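Courses > Autonomous Systems Studio > Project Reports > Sidewalk Delivery Budget

So our team (me, Pylyp and Danylo) got the job of working out what our department should buy if it wants a sidewalk delivery robot next year. I figured this would be a shopping list. It was way more fun than that! We did all our planning in a simulated city block, so the only thing we've spent so far is lab time.

My first draft put nearly everything into a fancy Ansah depth sensor, and I was pretty proud of it. A wide, straight sidewalk with a bus shelter on it looks easy enough until you start asking what the robot has to see. 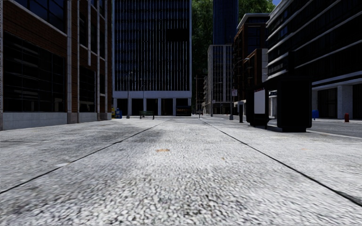
Melaniia Symonenko wrote back that I'd budgeted for one robot and zero spares, and that wheels and batteries ought to go in before any sensor does. Fair! I redid the sheet that night — the sensor dropped to the cheaper Takine one at $292, and a second battery went in at $149.

Danylo also wanted low obstacles covered, things like bike wheels and lamp bases, so we priced a small bumper kit too.
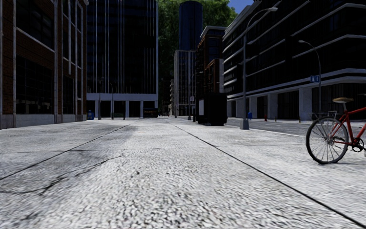 Urkitz Lab, April

The new total comes to $600 with the bumper kit, before shipping. We'd like to hold back up to 10 percent on top for cables and the stuff we forgot (there's always a cable). Pylyp asked whether we should rent a base from Prorklow for the first semester, and I think we should at least get a quote.

Seams in the pavement are my other worry, and I want wheel size settled before we order anything.
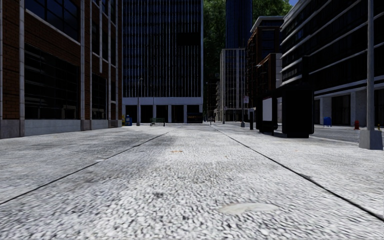

Bigger wheels mean a different motor mount, and we haven't priced that yet. Danylo is getting two quotes, and I'll add them to the sheet when they come in.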